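Towels that have gone stiff, thin or whiffy – what I do with mine

I've been meaning to write this up since February, when we had three weeks of rain and every towel in the house smelled like the inside of a gym bag. We live at the wet end of Trudgate, the house has one small airing cupboard and no tumble dryer, and I wash for five people, so I've had plenty of practice at getting towels wrong.

First thing, and I wish I'd known it twenty years ago: stop using fabric softener on them. I used to pour it in by the capful because I liked the smell! Softener leaves a coating on the loops, and the coating stops them drinking up water, so you end up with a towel that feels lovely on the shelf and just pushes the wet around your back. If yours have got to that stage, don't throw them out. Put them through on their own at 60 with half your usual powder, then run them again with no powder at all and a cup of white vinegar in the drawer. You might see suds in the second wash even though you haven't added anything. That's old soap coming out, and it's oddly satisfying to watch.

Don't use the vinegar in every wash, mind. I do it once every couple of months. My sister-in-law did it weekly and she reckons it perished the rubber seal on her machine, and although I can't swear that was the cause, I wouldn't risk it. And never, ever put it in with bleach.

Smells are a separate problem. A towel smells because it stayed damp too long, either on the bathroom floor (teenagers) or in the drum after the cycle finished (me). Bicarbonate of soda helps, a couple of big spoonfuls straight into the drum, but the proper cure is a hot wash and then getting it properly dry, right to the hems. The hems are always last. Pinch the corner between your fingers before you fold it, and if it feels cool, hang it back up.

Drying indoors is where most of us struggle. I have a Heiskanen ceiling airer in the back kitchen, the sort on a pulley, and it was the best money we spent on that room. If you're short of ceiling, an ordinary clothes horse does fine as long as you leave a gap between one towel and the next. I hang mine over two rails instead of one so there's air up the middle. Give each one a good hard shake before it goes up – ten or so proper cracks, like you're cross with it – and it lifts the pile so you don't get that cardboard feeling. Do the same again when it comes down.

If you dry outside, bring them in a touch before they're bone dry and finish them indoors. Full sun all afternoon bakes them, and it takes the colour out as well. My navy ones went a sort of dusty purple down one side.

On buying new ones: look for the weight on the label, which is given in grams per square metre. I used to think heavier was better, and then I bought a set of very plush ones from the Stumville outlet and they took two whole days to dry in winter. Lovely in a hotel, hopeless in our house. Anything from 300 up to the mid-400s suits us, with the thinner ones kept for swimming and the dog. Cotton is still my favourite for bodies. Microfibre is brilliant for hair and for wiping things down, but wash it separately, as it grabs every bit of lint going and then you've got a fluffy cloth that leaves fluff on everything.

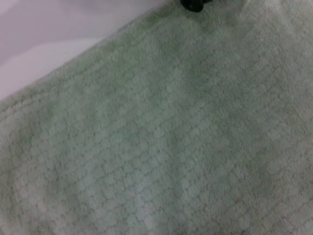 Colours next. Pale ones forgive a lot, I find, and you can wash them hot without worrying. Dark ones want their first few washes alone, cool, and inside something you don't mind turning grey if they bleed. Whatever the shade, keep face creams away from them if the cream is for spots – a lot of those contain a bleaching ingredient, and the orange blotches won't ever come out. We have a couple of old white flannels just for that.

Pulled loops: snip them, don't tug. A towel is woven, so cutting one loop off level won't make it run like a jumper would. I keep nail scissors in the airing cupboard for the job. If the edge has started to fray, fold it over twice and run a zigzag down it. My old Urkia machine will only just get through the thickness, so I go slowly and turn the wheel by hand over the corners.

When one really is past it, cut it up. A bath towel gives me eight good floor cloths and a strip left over for draught-stuffing under the back door. The vet's in Trudgate takes whole ones too, any state so long as they're clean, and so do most animal rescues if you ring first. I took a bin bag of them along last winter and was told they'd be used up by the weekend.

One last thing, folding. I fold in thirds lengthways and then in half, and put the clean ones at the bottom of the pile so they all get a turn. Otherwise the same four get worn to a thread while the ones underneath go musty. I still haven't persuaded anybody else in the house to do it, so if you have a trick for that, please put it in the comments.

Recent tips
Getting candle wax out of a tablecloth
Limescale on taps, the lazy way
What to do with 38 odd socks
Descaling the kettle without the smell
Bread bins, crocks and bags compared
A sticky drawer and a stub of soap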